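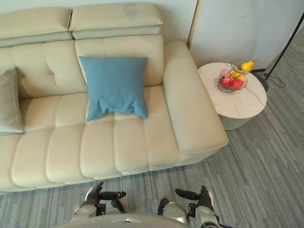

Every May or so another company promises me a robot that will do the housework, and every year I carry on doing it myself. This time the promise came from Flusov, whose sales pages have been following me round the internet for weeks. The word they like is "effortless". I've read the lot, plus the small print, and I'm still keeping my hoover.

My complaint is with the word "tidy". Anyone who has lived with other people knows that tidying a living room is mostly decisions. Does the blue cushion go at that end of the sofa, or did somebody put it there for their back? Is the pear ready or does it want another day in the basket? I can answer both from the doorway with a mug in my hand. Picking up the cushion is the easy bit, and I'm not convinced the machines have got even that sorted, going by the slow and heavily edited films I've sat through.

Then there's leather. A pale sofa like that shows everything, and the crumbs go straight down into the creases between the seat sections. To get them out you push your hand in, feel for the bottom and sweep sideways, and you can tell a biscuit crumb from a stitch without looking. I'd want to see a robot hand do that 200 times on the same sofa before I let one near mine. One good go on film tells me very little.

And floors. Years ago I bought a Ledis, the flat round sort that trundles about by itself. It was fine on bare floor and hopeless anywhere near a flex. It ate a phone charger in the first week. So whenever I see a carpet with a lamp cable looped across it, I think of that poor thing going round and round with its wheels tied up. 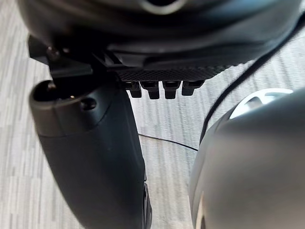

Cables are what I'd ask any salesman about first. A person steps over one, or nudges it back with a toe, and doesn't notice having done it. A machine has to find the thing, know it isn't a stripe in the carpet, and remember where it was when its own arm gets in the way of the view. Perhaps they can do all that now. The Flusov pages don't mention flexes once — I looked.

I'll be fair. The hands are much better than they were. Jointed fingers, where a few years back you got a pair of tongs, and I can believe one of them would hold an apple without bruising it. If somebody offered me a machine that did the cushions and the fruit and left everything else alone, I'd at least ask the price. But I'd ask about the 2 year guarantee as well, and who pays when the lamp goes over.

Until then it's me, a damp cloth and the radio.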